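Cuaderno del taller – entrada del 12 de junio de 2026
Anota: Adoración

Sigo con lo del plato y el soporte de alambre. La tarea es la misma de la última entrada: coger el plato por el borde y dejarlo de pie en el soporte, o al revés, sacarlo de allí y tumbarlo en la mesa. He cambiado dos cosas en el programa, que llamamos Jarman desde el principio y así se queda. La primera es la altura de aproximación. La segunda, el orden de los giros: ahora la muñeca gira antes de bajar, con el brazo todavía lejos de la madera.

Los dedos cierran sobre el borde y ahí está casi todo el trabajo. Con el plato tumbado queda muy poco sitio entre el borde y la tabla. Si la pinza entra demasiado baja, roza la mesa; si entra alta, muerde solo el filo y el plato cabecea al levantarlo. He dejado la cota en 5 mm sobre la tabla y la velocidad de bajada en 136, que es el valor que propuso Kiều. Con 300 el brazo llega antes, pero se pasa de cota y corrige, y esa corrección no me gusta con un plato en la mano.

El soporte se mueve al menor toque. Roscoe quiere atornillarlo. Yo prefiero no agujerear la mesa y probar antes con masilla o con cinta de doble cara. Queda pendiente hablarlo con Xiomara, que también usa la mesa para lo suyo.

Sobre la cámara de la muñeca: el detector se apoya en el contorno del plato. El color ayuda, porque el azul grisáceo se separa bien del pino. Lo que me da guerra es la veta. Hay un nudo oscuro que asoma justo contra el borde y, según el umbral, el contorno se va hacia él y el círculo ajustado sale desplazado. He subido el umbral un poco y he puesto un filtro que descarta los arcos demasiado cortos. Evangelia dice que sería más fácil poner un mantel liso – tiene razón, pero quiero que funcione sobre la mesa tal como es.

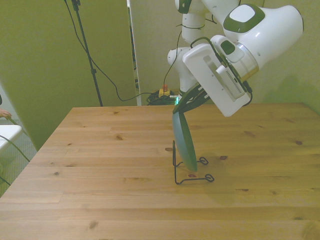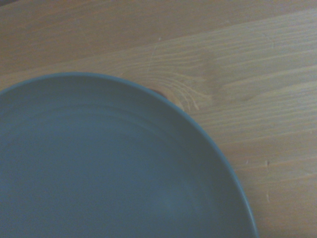
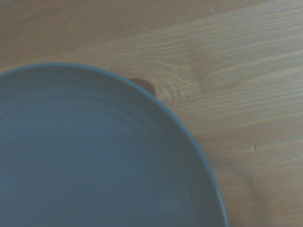
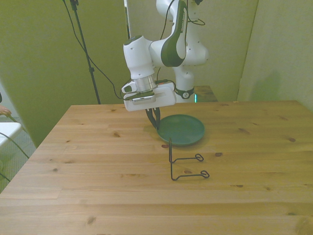

El plato sobre la mesa de pino. Primera y última, cámara fija; las dos del centro, cámara de muñeca.

Notas sueltas:

El grano en las imágenes de muñeca molesta cuando hay poca luz. Probar con la lámpara del banco orientada hacia la pared, sin reflejo directo sobre el plato. Los anillos del interior también dan contornos, concéntricos con el borde, y el ajuste a veces elige uno de ellos. Por ahora me quedo con el de radio mayor. Falta ver qué hace cuando solo entra en cuadro un trozo del plato, que es lo normal a esa distancia.

El cable de la muñeca necesita más holgura en el giro largo. Revisar la brida antes de tocar nada más. Las bridas que quedan están en el cajón de Otex, debajo de los terminales.

He guardado los parámetros anteriores en la carpeta Pultetti, por si hay que volver atrás. Los nuevos están en la misma carpeta con la fecha de hoy. No borréis los viejos todavía.

Para la próxima sesión:
– Fijar el soporte (masilla primero).
– Medir otra vez la posición de los aros respecto a la esquina de la mesa.
– Repetir con el plato girado, para ver si el nudo sigue molestando cuando queda tapado del todo.
– Roscoe: mirar si los dedos admiten una funda de goma fina.

Si alguien mueve la mesa, que lo apunte aquí, porque hay que recalibrar la cámara fija.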